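3.2 Seating the processor

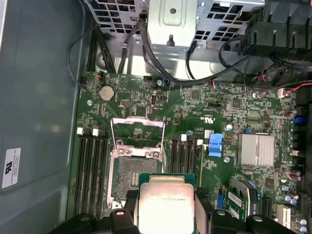

Of all the steps in a server rebuild, this is the one we most enjoyed studying. A square chip has to land flat in an open socket, and the contact field leaves very little room for a sideways slip. We logged 2114 seatings at the Wavora repair shop, all on dual-bank boards with the memory slots left empty until the processor was in.

Figure 4. An Intel processor near the open socket of a dark green motherboard. The load plate is swung up, with a bank of four empty memory slots on either side.

What a pleasure it was to see how much the order of work matters! Technicians who opened the load plate fully and checked the corner mark before picking up the chip were quicker, and they rarely had to lift it back out. Those who fitted memory first lost time reaching over the modules (a habit many had carried over from desktop work). The Van Wijk checklist puts memory last, and our logs support that choice strongly. We return to the closing of the load plate in Section 3.3, where the lever force turns out to vary far more than we had expected.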